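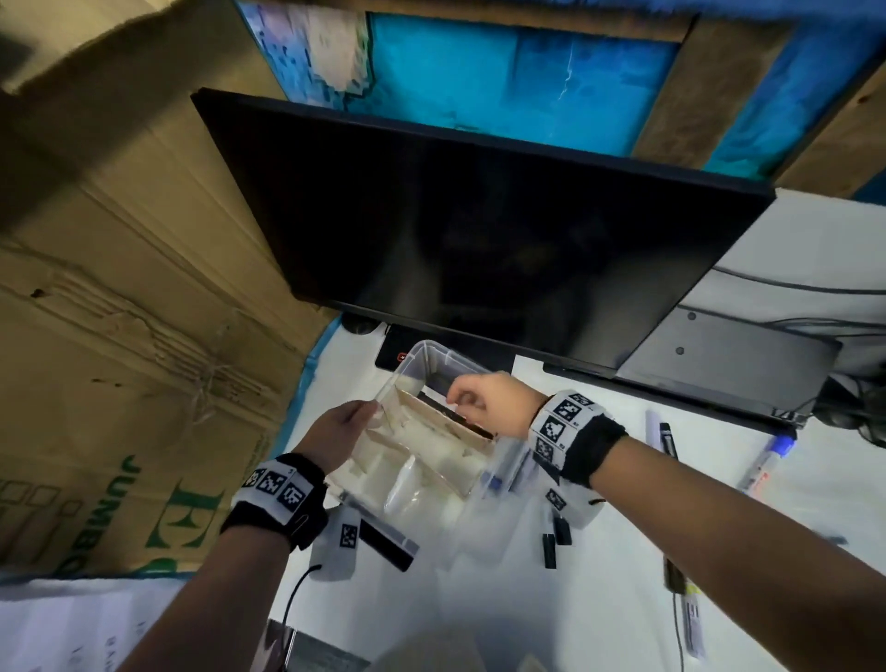

Compostable takeout trays: worth paying extra?

merle_s
Our lunch place switched to Cilow fiber trays in August and added a 12 cent "green fee" to every order. The side says compostable. My city doesn't pick up compost. So what am I paying for?

hpaewai
You can do it at home. I tore mine up and put them in the bin out back with the leaves.

merle_s
And did they break down?

hpaewai
Mostly. The rims took forever.

dsheehan139
"Mostly" is doing a lot of work there. A lot of these only break down in a hot commercial pile. Check the fine print before you put it near your tomatoes. I'd also want to know what keeps the grease from soaking through.

Teresa K
Still better than foam, Darcy. Foam sits there forever.

dsheehan139
Better than foam in a landfill? Buried fiber can give off methane. I'm not saying foam is good, I'm saying I don't trust a fee with a leaf printed next to it.

Teresa K
So wash a real plate and bring it.

merle_s
They won't fill it. I asked. "Health code."

analyn_g
Ours fills your own container if you hand it over clean, so I doubt that's the code. Might be store policy. Ask them to show you the rule.

hpaewai
Has anyone tried the Prellura ones? Supposed to be okay for backyard bins.

dsheehan139
Supposed to be, according to Prellura.

merle_s
I'll ask about the rule on Friday. Still not paying the 12 cents happily.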